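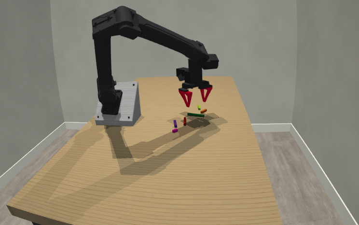 Fine, darker grain lines cross the width of the top.

Pellero Long Table, reviewed after one winter

I ordered the Pellero in November, after a lot of back and forth between it and the Durnel, which is cheaper and has a better drawer. The Durnel would have been fine for a home office. I needed something for glue, paint and parts that get dragged around, so I paid extra for the solid top.

Delivery was by Bonthorpe. The driver left it at the curb, as the listing says he will, and the top is too heavy for one person. Aurelio Ponce from next door took the other end. If your door is narrow, measure before you order, because the top ships in one piece and won't bend around anything.

Assembly took 103 minutes, including a break. The instructions are four pages of drawings with no words. Two of the bolts look identical and aren't — one is slightly longer and goes in at the corners. I put them in the wrong way the first time and had to back them all out.

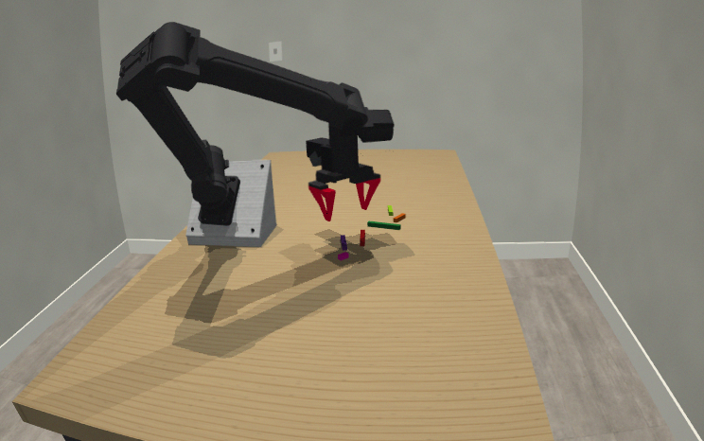
The finish is the part I have the most mixed feelings about. It comes with a thin coat of hard wax oil, enough to keep off coffee but not enough for wood glue. Dried glue took a patch of the coating with it when I scraped. I sanded that spot lightly and put on two coats of Chornovol clear oil, and it has held up since. Pellero should include a small can at this price.

Wobble was my other worry. On a level floor there is none. Lean hard on one end and push sideways and you get a little sway, less than my old bench had. The feet adjust, but you need a thin wrench to reach them and it isn't in the box.

I wrote to support about a missing washer and got an answer from Hrvoje Babić the next morning. The washer came in an envelope four days later, with a spare. The guarantee on the top runs 10 years and doesn't cover stains.

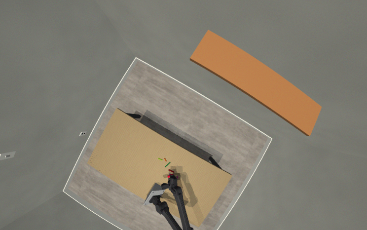 Tan tabletop against gray plank flooring.

Good points: solid top, steady, quick support.
Bad points: weight, thin finish, confusing bolts, no wrench.

I'd buy it again for a workshop. For a desk, get the Durnel and keep the difference.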